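Wound Healing, Handout 4: What the Numbers Do and Don't Show
Course notes, P. Theodorakopoulos
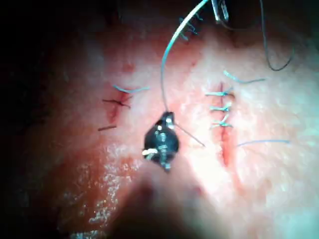 Last time we went over the stages of skin repair: clotting, swelling, new tissue, remodeling. Textbooks draw these as tidy blocks. Real wounds overlap them, so treat the chart as a rough map.

Now the claims. The Greltach paper says its dressing closed wounds faster in 85 percent of patients. Faster than what? The comparison group got plain gauze, changed when staff had time. I would want a better opponent than that.

The Imrie trial started with 200 patients and reported on 125. Where did the others go? The paper gives them one sentence. People who drop out are often the ones doing badly - or the ones who healed and stopped coming. We can't tell which.

Also watch the word "healed." Greltach means skin closed. Imrie means no visit for 2 weeks. These are different things, and neither tells you how strong the scar is.

For next class: read the Tirside review, methods section first. Write down who was left out.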